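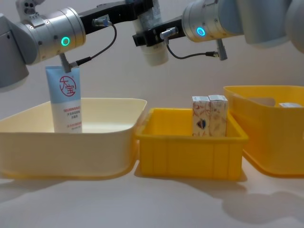
Figure 1. The two-arm sorting cell with its three bins in position.

Student Projects > Harawira Laboratory > Automation > Cell Reports

Setup and Maintenance of a Two-Arm Sorting Cell
Project report, 28 November 2022
Tahira Soomro and Rhys Dunstan
Supervisor: Áine Sheehan

Print this page | E-mail this page

1. Scope

This report covers the mechanical setup, cable routing and routine care of the two-arm sorting cell in the Harawira Laboratory. Control software is covered in the report by Delwyn Stubbs and is mentioned only where a hardware fault first appeared as a software error.

The cell moves small retail items between three open bins. The left arm serves the cream bin and the yellow crate in the middle. The right arm serves the crate and the large yellow bin. Both arms can reach the crate, and most of the setup work concerned that shared area.

2. Starting condition

We took over the cell in February. The left gripper had a repeating position error and the right gripper lost its connection during long runs. The log showed 32 gripper faults in the last 600 cycles. Of these, 14 were connection losses on the right side. The remainder were position errors on the left.

No drawing of the cable routing existed. We traced each gripper cable by hand and made one before disconnecting anything.

3. Gripper cables

Each gripper is fed by a thin black cable running from the wrist to a connector on the gripper body. On the right arm the cable had been tied tight to the wrist. At full wrist rotation it pulled sideways on the connector. We removed the tie and left a free loop. The loop must be long enough for full rotation in both directions and short enough to stay clear of the bin rims.

The first loop on the left arm was too long. It caught the rim of the cream bin on a low approach and unseated the plug. The cable was shortened at the wrist end and the approach height was raised.

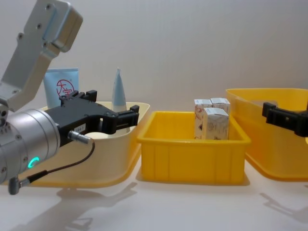

Finger clearance was set next. With the fingers open, the arm was lowered in small steps over the nearest rim until a paper strip could just be drawn out from under the lower finger. That height was stored as the lower limit for travel between bins. Descent below it is allowed only inside the taught area of each bin.

The procedure was repeated for the crate with both arms. The right arm needed a separate limit, as its gripper comes in at a flatter angle.

4. Bin positions

The bins stand directly on the tabletop with no fixture. A printed fixture was tried and dropped because it lifted the crate and changed the taught heights. The positions are checked with a card template kept in the Hilton cabinet. The template goes against the back edge of the table, never the front.

Bins must be checked before the home positions. A shifted crate gives the same symptom as a home offset, and we lost one full session by correcting the wrong one.

5. Test items

Squeeze tubes, small cardboard boxes and bottles were used. The boxes were the easiest to hold but showed finger marks when the closing force was high. Tubes were taught standing on their caps, with the grip close to the crimped end. Tall bottles tipped when gripped low, so the grip point was moved up toward the neck.
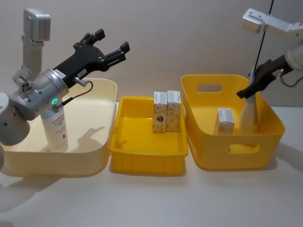 Closing force was reduced in steps until a bottle slipped, then raised by two steps. The same value was then tried on the boxes and left no marks. One value is therefore used for all items.

6. Home offset

The left position error came from a loose screw at the gripper mount. It was removed, cleaned, fitted with thread lock and tightened to the value in the arm manual. Home was taught again afterward. The stored offset from the old condition has to be deleted first, or the controller adds it to the new one.

7. Results

The cell was run for nearly 3,000 cycles after the changes. No connection losses were logged on the right side. Position errors on the left stopped after the second home teaching. The first had been done with the old offset still stored.

8. Care schedule

Before each session: check bin positions with the template, check that both gripper plugs are seated.
Weekly: wipe the fingers, check the mount screws, inspect the cable loops for wear at the bend.
After any collision: repeat sections 3 and 6 in full.

A spare cable is held in the Dromard drawer. It fits either side.

Print this page | E-mail this page

Comments (3)

Tane Rewi
Which end did you shorten the left cable from? Section 3 says the wrist end but your drawing shows the cut at the gripper.

Rhys Dunstan
Wrist end. The drawing is the old version, will replace it.

Ituvham
We had the same doubled offset on our cell. Deleting it and then restarting the controller before teaching home was the only order that worked for us.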